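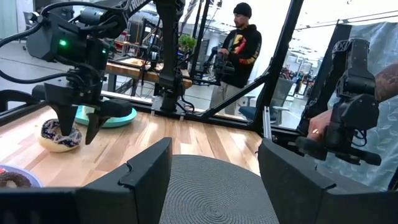
Stellenangebot: Geologin oder Geologe (m/w/d) für die Bearbeitung von Bohrklein und Bohrkernen, Standort Setville

Die Zolel sucht zum nächstmöglichen Zeitpunkt Verstärkung für das Team Lagerstätte. Die Stelle ist zuerst auf zwei Jahre befristet, eine Verlängerung ist vorgesehen, wenn die Erlaubnis für das Feld Zaki verlängert wird. Arbeitsort ist unser Büro mit Kernlager in Setville. Während der Bohrphasen wird die Anwesenheit auf dem Bohrplatz erwartet.

Zum Hintergrund: Zaki ist ein altes Gasfeld an Land, das vor längerer Zeit aufgegeben wurde. Wir haben die Aufsuchungserlaubnis über eine Fläche von 243 Quadratkilometern übernommen und möchten prüfen, ob die Sandsteine unter dem bisher geförderten Horizont ebenfalls Gas führen. Die alten Bohrungen haben diesen Bereich nur teilweise erreicht. Aus ihnen liegen rund 1000 Meter Kernmaterial in unserem Lager, und ein großer Teil davon ist noch nie nach heutigem Standard beschrieben worden. Damit soll die neue Kollegin oder der neue Kollege beginnen.

Ihre Aufgaben

Lithologische und sedimentologische Beschreibung der Kerne aus den Altbohrungen
Auswahl der Proben für Dünnschliffe und für Messungen von Porosität und Permeabilität
Korrelation der Bohrlochmessungen zwischen den alten Bohrungen, auch dort, wo nur Papierlogs vorhanden sind
Pflege der Daten in Prernano, unserer internen Datenbank
Geologische Betreuung der geplanten Bohrung auf dem Bohrplatz: Bohrklein, Gasmessung, Tagesbericht
Mitarbeit an den Berichten für die Bergbehörde

Ihr Profil

Sie haben ein abgeschlossenes Studium der Geowissenschaften (Master oder Diplom) mit einem Schwerpunkt in Sedimentologie oder Erdölgeologie. Erste Erfahrung auf einer Bohrung ist erwünscht, aber keine Bedingung. Wichtiger ist für uns, dass Sie Kerne schon einmal selbst in der Hand gehabt und beschrieben haben, zum Beispiel in der Abschlussarbeit. Sie können einen Text auf Deutsch so verfassen, dass eine Behörde ihn ohne Rückfrage liest. Für die Gespräche mit den Servicefirmen brauchen Sie auch Englisch. Der Führerschein Klasse B ist notwendig, weil der Bohrplatz mit öffentlichen Verkehrsmitteln nicht zu erreichen ist.

Kenntnisse in Prernano setzen wir natürlich nicht voraus — die Einarbeitung findet bei uns im Haus statt.

Arbeitszeit und Schichten

Im Büro gilt Gleitzeit. Auf der Bohrung arbeiten wir in Tag- und Nachtschicht, die Einsätze dauern höchstens sechs Wochen im Jahr und werden mit Freizeit und einer Zulage ausgeglichen. Die Unterkunft in der Nähe des Bohrplatzes organisiert und bezahlt die Firma. Eine Teilzeit ist für die Kernbearbeitung möglich, für die Bohrphase leider nicht.
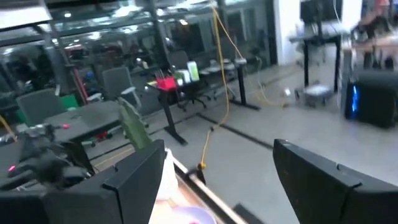 Am Anfang dachte ich, die alten Kerne sind die langweilige Hälfte dieser Stelle, und die Bohrung ist die interessante, schreibt Benito Ibarra. Heute sehe ich es umgekehrt. In einer der alten Kisten lag ein Sandstein, der im damaligen Bericht als dicht bezeichnet wird, und im Dünnschliff hatte er sehr schöne offene Poren. Wer sich bewirbt, soll aber wissen, dass man viele Tage allein mit Lupe, Salzsäure und Zollstock verbringt.

Wir bieten

Vergütung nach Haustarif, abhängig von der Berufserfahrung
Zuschuss zum Umzug nach Setville
Übernahme der Kosten für die Sicherheitsschulung und für die ärztliche Untersuchung vor dem ersten Bohreinsatz
Teilnahme an einer Fachtagung pro Jahr, gern mit eigenem Vortrag, soweit die Daten freigegeben sind

Ihre Bewerbung

Bitte senden Sie uns Anschreiben, Lebenslauf und Zeugnisse in einer einzigen PDF-Datei, dazu nach Möglichkeit eine Kernbeschreibung oder ein Profil, das Sie selbst gezeichnet haben. Eine Kopie aus der Abschlussarbeit genügt vollkommen. Das Kontaktformular finden Sie auf der Seite Karriere der Zolel, als Stichwort geben Sie bitte "Kernlager Zaki" an. Die Gespräche werden zunächst per Video geführt. Fragen zur fachlichen Seite beantwortet Benito Ibarra, ebenfalls über das Formular.

Reisekosten für ein zweites Gespräch in Setville werden erstattet — bitte bewahren Sie dafür die Originalbelege auf.

Stand der Ausschreibung: 6. Mai 2020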